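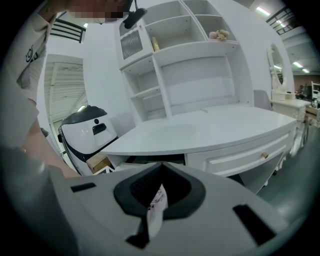
A white desk with many small places

14 January 2026

I wanted a writing desk with a hutch for a long time, and in May I finally bought one. It is white, with a wide drawer and a small gold knob, and I paid 400 dollars for it. My neighbour Meirion Mathias told me it was too much. Maybe he is right, but he also asked me for the name of the shop.

What I like most is the door with the mesh grille, in the diamond pattern. It reminds me of the kitchen cupboard of my grandmother, only hers was a darker colour and it squeaked.

The open compartments are more difficult for me. When there is a place, I want to put something in it, and after one week I cannot find my stamps. So now I try to keep the shelves almost empty. The pink flowers can stay on the upper right shelf, they are my favourite thing there. Papers must go in the drawer, or in the recycling.

On Sunday evenings I used to write letters at the kitchen table in Nirkdale, between the plates. I still have to learn to sit at a real desk. The first letter goes to my sister, who has waited long enough for it.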